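Drimora project, bimanual packing of small goods
Progress report to Avwood, second period
Prepared by Yasir Ansari, Tue 28 August

Dear Rosalind Whitlock,

I send you the report for the period which started in June. As you asked after the first one, I kept the budget lines in the separate sheet and I write here only on the method, the results and what we want to do next.

1. Where we stand

In the first period we trained one policy for the full packing task, from the first grasp to the last item in the box. It learned the reaching movement well, but it often lost the order of the steps. When an item was already inside, the policy sometimes reached again to the place where this item had been before. Dexter Crenshaw looked through the failed runs and his opinion was that the policy has no good memory of what is already done. We agreed with him and changed the plan.

Now we use two levels. The upper level looks at the table and chooses the next item and the hand. The lower level gets this choice as a short text and produces the motion of both arms and the fingers. The two levels are trained separately, on the same demonstrations, and this made our work much easier, because an error can be found in one level without retraining the other.

2. Data

We have at this moment 2128 demonstrations recorded by teleoperation. After the check by Booker Lindqvist, 2081 of them stay in the training set. The removed ones had mostly the same problem: the time stamps of the left hand came late compared to the head camera, and the hand seemed to close before it reached the object. The reason was a setting in the recording software and it is repaired. We do not plan to record these demonstrations again.

Each demonstration has now a label for every step, with the start and the end. The labeling took longer than I wrote in the plan. Pieter Zulu made a small tool which proposes the borders of the steps from the finger motion, and a person only corrects them. With this tool the work goes faster, but for soft objects the proposals are still poor. The fingers close slowly on a soft object and the tool does not see a clear moment of contact.

3. Results

The main result is that the order of the steps is much more stable than before. The upper level almost never chooses an item which is already packed. When it makes a mistake, it is usually the choice of the hand: it prefers the right hand even if the item lies clearly on the left side.

The lower level is good with rigid items. It is weaker with flat and thin ones. A bag lying flat on the cloth gives little height for the fingers, and the hand pushes it forward some 20 millimeters before it gets a grip, if it gets one. We tried a slower approach and also a lower angle of the wrist. The lower angle helped more – but then the thumb touches the table more often and the safety stop is activated.

The box itself is also a source of errors. The open flaps hide part of the table from the head camera, and an arm that comes from the side can touch a flap and move the whole box. For this reason we added training runs with the flaps in different positions.

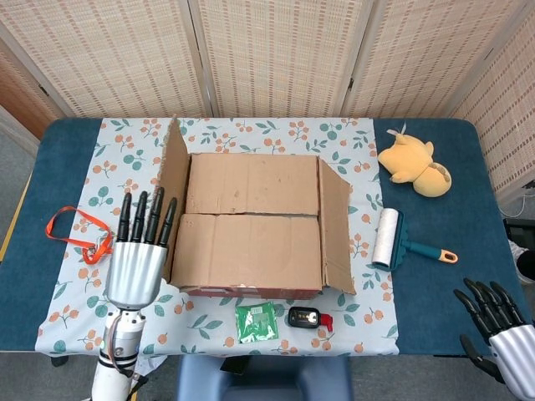
The table setup for these runs is kept as varied as we can manage. We change the tablecloth and the mix of goods, so there are hard things, flat things in plastic and also plush toys among them. The policy that was trained with only one cloth lost much of its quality when we put a patterned one, and I would not like to repeat this mistake in the final evaluation.

4. Problems and delays

One finger motor of the right hand had to be replaced, and the delivery from Dunleavy was late. We used the waiting time for the labels. The comparison with the single policy on the new goods is therefore not finished, and I cannot give you the final table in this report.

5. Next steps

First we finish this comparison. After that we want to add a simple correction step: if the item is not in the hand after the grasp, the upper level should notice it and ask for a second try. Dexter has a first version running on recorded data, not yet on the robot. The tests at the Mulville site stay in the plan, but I ask you to let us move them after the comparison.

The labeled set will be shared with your team when Booker has finished the description of the file format.

With kind regards,
Yasir Ansari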